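How to Descale an Electric Kettle

If you have hard water, a white or tan crust builds up on the bottom of your kettle. It slows down the boil and leaves flakes in your tea. Cleaning it out takes under an hour, and most of that is waiting.
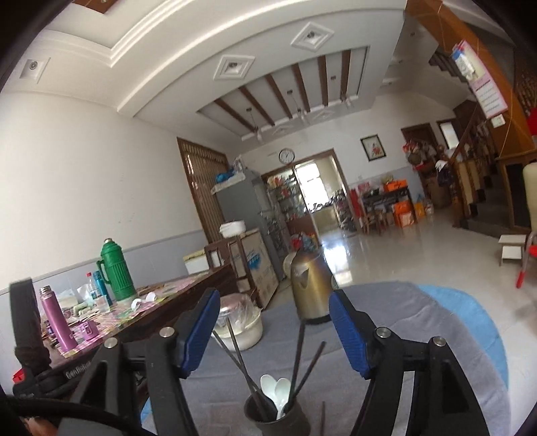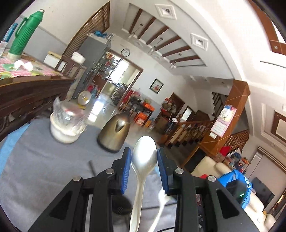 The kettle at the back of the table, spoons in front.

What you need

White vinegar or citric acid powder
Water
A soft sponge or bottle brush
A dry cloth

Step 1. Unplug the kettle and empty it. Let it cool if you just used it. Take out the filter if yours comes off.

Step 2. Mix the solution. For vinegar, use equal parts vinegar and water, enough to cover the scale. For citric acid, put 850 ml of water in the kettle and stir in two level tablespoons of powder. I prefer citric acid – it doesn't smell.

Step 3. Bring it to a boil, then switch it off. With vinegar, stay nearby and keep the kettle no more than half full. It foams more than plain water does.

Step 4. Leave it for 40 minutes. Drop the filter in a mug with a little of the same hot solution while you wait.

Step 5. Pour it out and look inside. Loose scale should come away with the sponge. Don't use steel wool or a knife, and don't put the base under the faucet. If there are still patches, repeat steps 2 through 4 with a fresh mix.

Step 6. Rinse well. Fill with clean water, boil, and throw the water away. After vinegar, do this twice.

How often

Every two months is fine for most homes. Our water is very hard, so I do it every 7 weeks. Emptying the kettle at night helps a lot.

Store-bought descaler

Ovidiu Chiriac wrote in to ask about the Vendov sachets. They work well, but follow the amounts on the packet and skip the ones above. Don't mix them with vinegar.

Last updated August 22, 2020. Coffee makers are next, sometime in September.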